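February 2022

Bowls for the side table, continued. The old Böttcher set lost its last usable piece in August, so I have been comparing two shapes as replacements: a shallow round one from Skollano and a grey one from Stirisier. Both had to hold a single piece of fruit upright and stack in the narrow cupboard, where the shelf clearance is 12 cm.

The Skollano holds 560 ml to the brim. I filled it from a measuring jug 4 times and got the same figure each time. I have not yet measured the Stirisier.
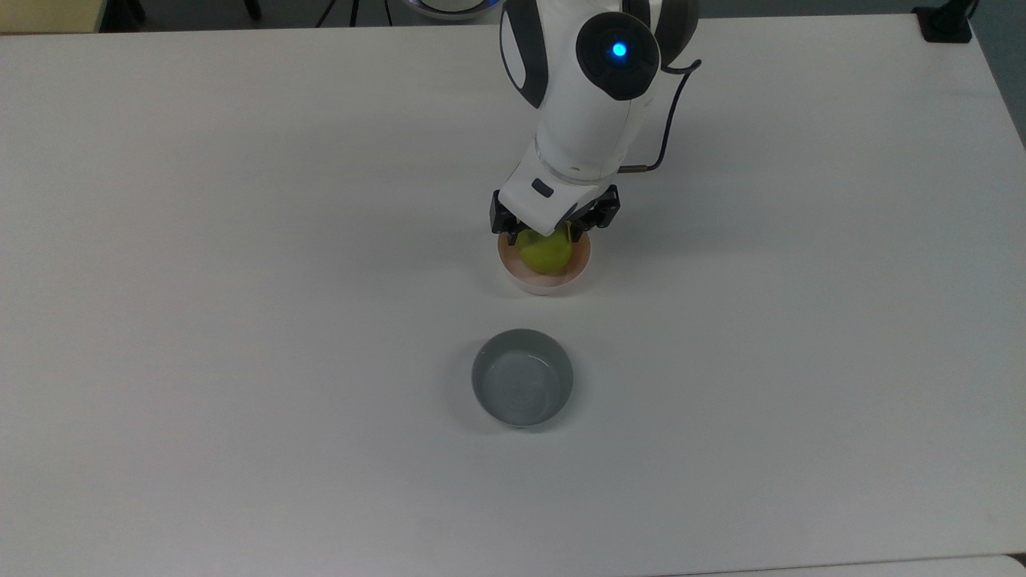
**Soltari**
*Writer and editor of this blog*

A pear is an awkward test piece. The wide end wants to roll, and the weight sits low. In the pink bowl the lower half goes below the rim, with the stalk end left clear to pick up by. Apples are easier and told me very little.

On a white top the pale outside of the pink bowl does not stand out much; the peach-coloured inside does most of the work. Grey is simpler to find at a glance.

Washing: 30 degrees, by hand, no scourer. I dry the foot ring separately as water collects there.

Still to do: stacking, then a week with lemons.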